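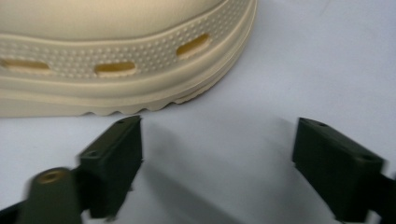
Dotted band, oval side vents and scalloped tread edge on a beige clog.

The molded clog has few parts to fail. The upper, side wall and sole usually look like one piece, and on many models they are. What separates a pair that lasts from a pair that goes flat in a season is wall thickness, vent placement and the shape of the outsole edge, all of which can be checked in a store with the shoe set on a counter.

Concetta Rinaldi has developed molded footwear at Ramside for most of her career. She starts at the vents. An opening in a molded wall concentrates stress at its ends, and a round hole punched close to the sole will tear sooner than an elongated one with a rounded rim. "Run a finger around the inside of the hole," she says. "If you feel a sharp line, that is where it will split." The rim also shows how thick the material is. Thin walls fold at the toe break and stay folded.

The textured band that often runs around the side has less to do with grip than buyers assume. Raised dots hide scuffs and the small flow marks left by molding, which are most visible on pale, matte colors. The dots also hold dirt. A soft nail brush and dish soap will clear them; solvent cleaners dull the finish and should be kept away from any glued seam.

Loredana Guerra runs wear tests at Fontana, a repair and testing shop in Lalach. Her standard cycle flexes a shoe 4,000 times at the ball of the foot, with an inspection at 400 and another at 2,000. By the first inspection a weak bond between sole layers will generally have started to lift at the toe. Stepped layers are harder to judge by eye, as the groove between two ridges can look like a gap when the light is low. Guerra presses the toe down with her thumb and watches the line. A molded groove keeps its depth, while a failed bond opens.

Tread edges get less attention. A wavy or scalloped profile gives water somewhere to go at the perimeter, but only while the bumps keep their height. Guerra replaces her own kitchen pair when the bumps under the ball of the foot are level with the sole between them.

Heat does the most damage. Foam clogs left in a parked car can shrink by a full size, and the change is permanent. Ekulska, which sells clogs to hospital laundries, specifies a wash limit of 40 degrees Celsius and drying on an open rack. Stuffing the toe with paper helps it hold shape on the rack. Stacking pairs while damp leaves the lower ones creased across the instep.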